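Home Guides Archives Family History Contact

Filed under: Oral history, Migration after 1945

Recording a relative's account of leaving home

Many families in Stornton came from the villages near Brernik after the war, and most of what is known about the move was never written down. These steps are for anyone who wants to record a parent or grandparent while it's still possible.

Step 1. Read first

Spend an evening with whatever papers the family already has. Ship lists, labour contracts and naturalization papers give you dates to work from. Write down the places in order, with every spelling you come across. Brernik had three spellings in use at different times, depending on which government printed the form. 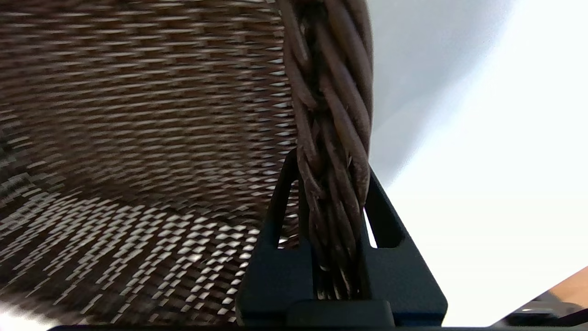

Basket weave and braided rim, close up

Step 2. Keep the first session short

Forty minutes is plenty. Sit in a kitchen or another room with soft chairs and a door that shuts. Turn off the fridge if you can, and put your car keys in it so you remember to turn it back on. A phone set to flight mode records well enough if it lies on a folded tea towel.

Start by saying the names of everyone present and where you are. Then ask about something ordinary, such as the walk to school or what the neighbours grew. Leave the occupation, the arrests and the crossing for a later session unless the speaker brings them up.

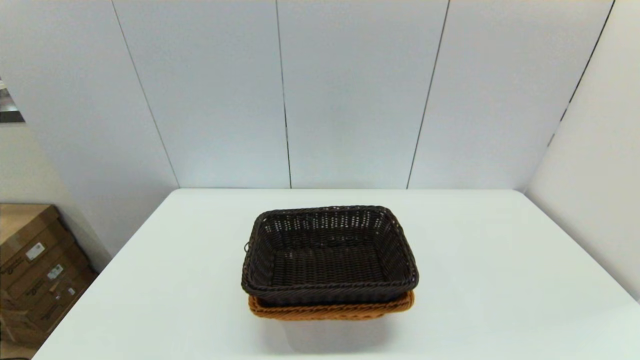

Step 3. Ask open questions

"What did you hear about Ravar before you got there?" will get you more than "Was Ravar bad?" Wait through the silences. If a date sounds wrong, don't correct it on the recording. Make a note and check it afterwards.

Some people switch back to their first language when they talk about home. Let them. You can have it translated later.

Step 4. Label and copy

Name each file with the surname, the year and the session number. Keep two copies in different houses. Type a one-page summary with the minute marks for each topic. A full transcript is better, but it takes a long time and the summary is what people will use.

Ask for written permission before giving a copy to a library or local society. Let the speaker say which parts should stay closed, and for how long.

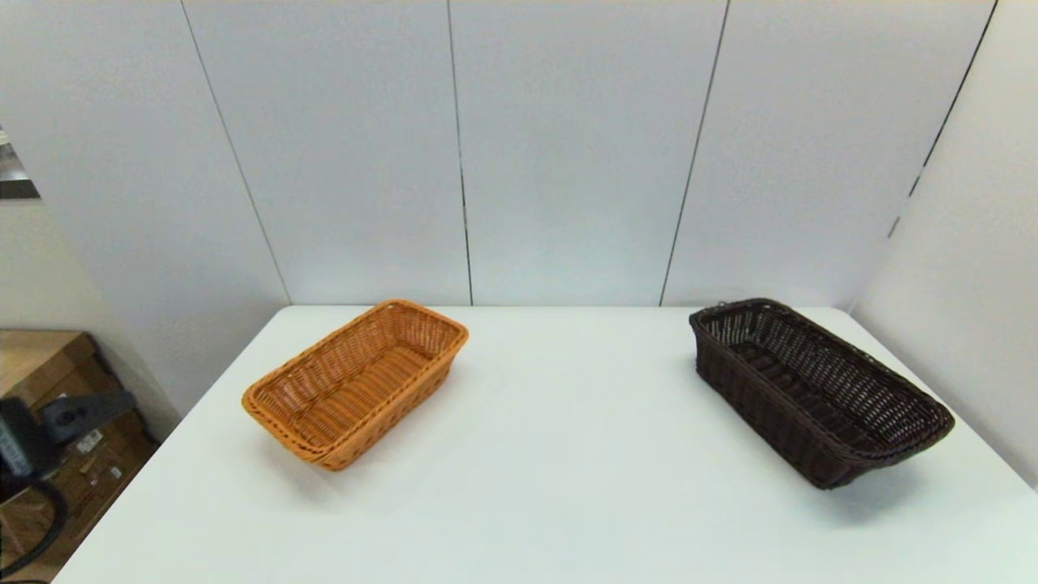 Sorin Vukadinović: My mother was 79 when we started and we got through more than 3 sessions before she mentioned the camp at all. I would add to Step 3 that you should bring a map with the old place names. She couldn't find anything on the modern one.

Related guides
Reading pre-war parish registers
Place names around Ravar, old and new
Dating family photographs by the studio stamp
The Aksoy letters: an index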